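4.3 First use and care of the cutting board

Read this section before you put any food on your Cotstead board. The board is made of untreated wood and it leaves our workshop dry. It needs oil before the first use and again from time to time.

Preparing the board

1. Remove the paper wrap and the cardboard corners. Keep the corners if you plan to move house.
2. Check that the handle sits firm at both fittings. If one of them turns under your fingers, tighten it with the small key from the bag.
3. Wipe all sides with a damp cloth and let the board stand on its edge until it feels dry.
4. Pour a little food-safe mineral oil on the top and rub it along the grain. Give the end grain a second coat, it drinks more than the rest.
5. Leave the board for 24 hours. Wipe off what is still on the surface.

Note: Do not use olive oil or sunflower oil. They become sticky and begin to smell.

Placing the board on the counter

6. Clean the countertop and dry it. Crumbs under the board can scratch a polished surface.
7. Lay the board flat, with the handle to the side where you have free space. Keep the handle clear of the place where you cut. 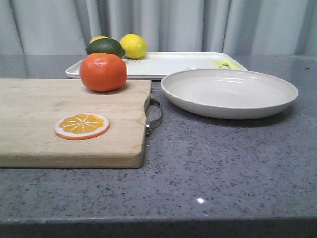

Florian Delaunay wrote to us that his board was sliding on polished stone each time he cut citrus, and he asked if he may glue rubber feet under it. Please do not glue anything to the wood – a thin damp cloth under the board holds it well. Take the cloth away when you finish, or the underside stays wet.

Cutting fruit

8. Halve round fruit first and put the flat side down. Then slice.
9. Wipe the juice soon. Orange and lemon can leave pale marks, and berries leave dark ones.

Caution: Do not lift the board by the handle when there is a knife on it. The handle is meant for carrying the empty board and for hanging.

Cleaning

10. Wash by hand with warm water and mild soap, both sides. Never put the board in the dishwasher and never let it soak.
11. Dry it with a towel and stand it on the long edge.

Small stains and knife marks are normal after some months. If they disturb you, sand lightly with 300 grit paper in the direction of the grain, then repeat steps 3 to 5.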